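Balcony ready in an afternoon (small one, rental, no drilling)

Posted by Jae-in Kong

Writing this fast, it's April and I'm already behind on my own. Same order every year. Skip what you don't have.

What you need

Bucket. Dish soap. Stiff brush, old toothbrush. Baking soda. Trash bags. Zip ties. An old cloth or sheet you don't care about. Potting mix, 2 bags for my planters, yours may be different. String lights if you want them.

1. Clear it off

Everything inside. All of it. Yes the dead basil too. Lay a sheet down by the door first or you'll be sweeping the living room tonight. Pots in one spot, furniture in another, trash straight in the bag.

Anything you didn't use last summer goes. I kept a broken Puvis lantern through two winters. Gone now.

2. Sweep, then scrub

Dry sweep first. Get the corners, get the track of the sliding door — toothbrush for that. Then warm water and soap, scrub toward the drain. Go easy on the water if there's somebody below you. My downstairs neighbor dries laundry out there, so I text her before I start and do the floor before 9 am.

Green stuff in the corners: baking soda paste, leave it while you make coffee, scrub again. Railing gets a wipe top and bottom. Check for loose screws while you're down there. If the railing itself moves, stop and call the landlord, don't fix that yourself.

3. Furniture

Wood: brush it dry, look for splits, oil it if it looks thirsty. Metal: rust spots come off with steel wool, dab of paint after. Cushions: unzip, covers in the wash, foam stands on its edge to air.

Plastic: put a cloth down and work on top of that. Turn the thing over, do the underside before the top. All the dirt lives in the ribs.
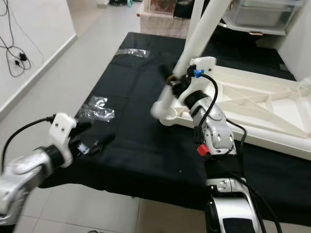
White plastic on its side, triangular ribs showing.

Toothbrush into every corner. Spiders like it in there, sorry. Gray film that won't move usually gives up with baking soda and a damp sponge. Don't use anything gritty on the shiny side, it'll go dull and stay dull.

Then legs. Push-in legs work loose over time. Twist each one and see if it turns in the collar. If it does, pull it, wipe out the socket, push it back in straight. Lean on it a little.

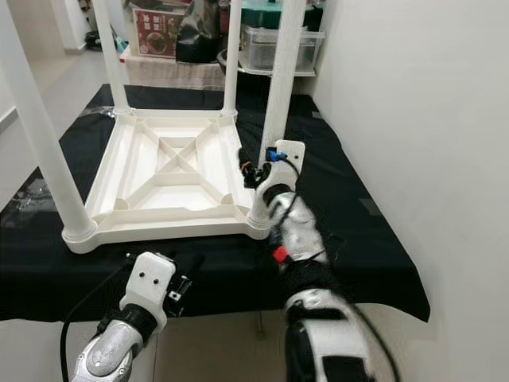 Upside down, legs up. Round collars at the corners of the base.

Cracked collar? Don't bother gluing, I've tried. Keep it as a plant stand for something light and get another to sit at.

4. Floor

Bare concrete is fine. If you hate it, an outdoor rug is the cheapest fix going. Hae-won Sun talked me into click-together deck tiles from Grodari and I do like them, but you have to lift them in the fall and clean under, and I never want to. Measure before you buy. Measure again with the door open, becuase the tiles have to clear it.

Start laying from the door side. Cut pieces go along the railing where a planter can hide them.

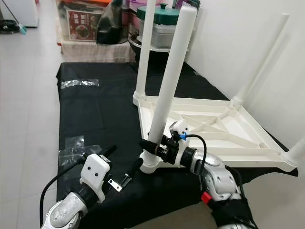

Leave a little gap at the wall so the whole floor can move when it gets hot. Mine buckled the first year, tight as a drum and then one sunny day a hump in the middle.

5. Planters

Dump last year's soil if anything in it was sick. Otherwise loosen it up, pull the old roots, top off with fresh mix. Check the drain holes — poke a chopstick through. Heavy pots on the floor, against the wall. Nothing on the railing that isn't tied down.

Full sun: geraniums, thyme, cherry tomatoes if the pot is deep. Shade: ferns, mint, begonias. Mint gets its own pot or it eats everyone. Wait on the tomatoes until nights are warm, I lose some every year by being impatient.

6. Lights

Warm white. 3000 K on the box or lower, higher looks like a parking garage. I have the Lando string, 50 feet, too long really, so it doubles back along the railing. Zip ties every arm's length, not to tight. Plug it in before you hang it!! Outdoor rated cord only, and keep the plug up off the floor.

The Moon solar ones are ok if you have no outlet. Dim by bedtime.

7. Put it back

Biggest thing first. Sit down in the chair before you place the rest and see what you're looking at. I face the tree, back to the AC unit. Leave a path to the door wide enough for a full tray.

Table gets a cloth. Dark one hides coffee, shows pollen. Pick your problem.

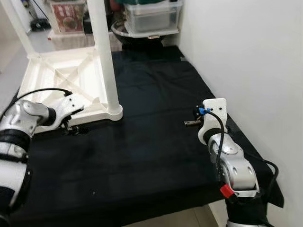
Black cloth on the table. Wrinkles and specks, no ironing at my place.

Let it hang over the edges a bit, clip it if you get wind. Shake it out over the tub, not over the railing.

Extras if you've got daylight left: hook for the watering can, doormat on the inside, a jar for clothespins. Cushions last, once the foam is dry all the way through.

Next post is shade cloth, when I get to it.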